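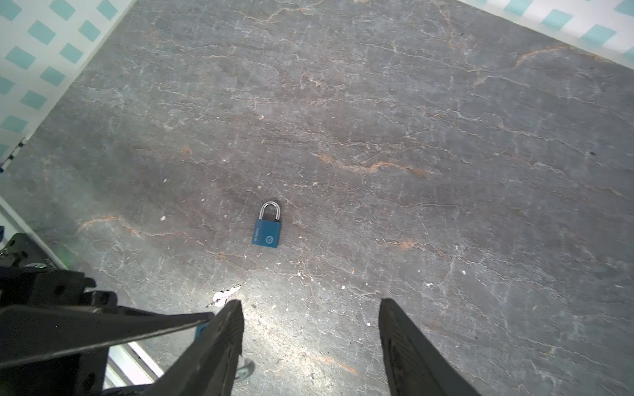 I have been picking up padlocks for 20 years, and the small ones are still the ones I reach for first! Big gate locks are impressive, sure, but they mostly sit in a drawer. A little lock gets used. It goes on the shed, then on a gym locker, then on somebody's suitcase, and every few years it comes back to the box with a new scratch and a key that no longer matches the one I wrote down. I have a soft spot for colored bodies in particular, and that teal-blue with the bright steel shackle is pretty much my favorite combination in the whole collection. The color sings on dark stone patterns too, especially one with rusty orange veins running through it (orange and teal, you can't go wrong). This page is for the blues. The brass ones have their own page and the combination locks will get theirs when I finish sorting them, which may be November.

A word on how the collection is kept, because people write and ask. There are 95 locks in it at the moment. Each one gets a card with the place I found it, the price, and whether I have a working key. Takeshi Takagi built me the cabinet, with shallow drawers lined in felt, and it has made such a difference. Before that everything lived in cookie tins and you could hear me looking for something from the street.

Most of the blues came from the swap table at Fustby, the indoor market behind the old bus garage. Get there early if you like small hardware. Ritu Semwal has the table nearest the side door and she keeps a tray of odd locks under the good stuff, so do ask her for it. I paid 2 dollars for my first blue one there and I would happily have paid more.

Keys are the other half of the fun, and the half that causes trouble. A padlock without its key is a paperweight, a very nice one, but still. My system now is one tag per key, in the same color as the lock wherever I can manage it. Blue on blue, red on red. Round tags are best for me because they slide in and out of the drawer without catching on the felt, and a split ring holds up much better than string. I used string for years and it frays right at the knot. 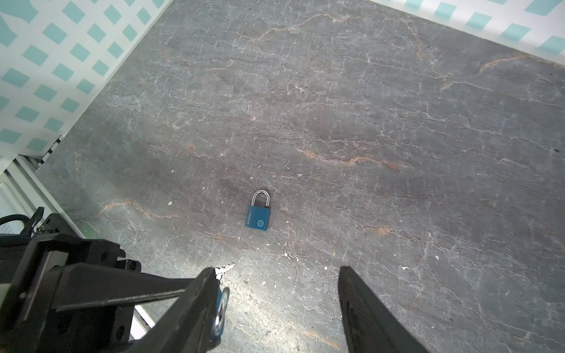 Spare keys go in a separate drawer, tagged the same way, with the card number on the back in pencil. Pencil stays put on a paper insert and you can change it when the cards get renumbered, which I have done twice and hope never to do again. Hatsue Onishi, who collects luggage locks, does the whole thing by shape instead of color and finds hers faster than I find mine. I'm too fond of my colors to switch!

A few notes on cleaning, for anyone starting out. Painted and colored bodies get a soft dry cloth and nothing else from me. If there is any lettering on the face, go gently around it, since the tiny white print on small locks is the first thing to wear away, and once it's gone you've lost your best clue to what the lock was. Shackles can take a little more rubbing. For a stiff keyway I use a puff of dry graphite, work the key in and out, wipe it, and do it again the next day. Please keep cooking oil out of your locks. I have been sent two that were full of it.

Aksel Dalsgaard has promised me a look at his father's locks this winter, a whole shoebox of them, and he says there are several blues in there with the keys still tied on. I can hardly wait. Anything good will be added at the bottom of this page.

If you have a small blue padlock and would like to swap, I have plenty of brass doubles and a few very handsome reds. Leave me a note at the Fustby desk with the size of the body and whether there's a key.

Next page: brass, large and small
Back to the cabinet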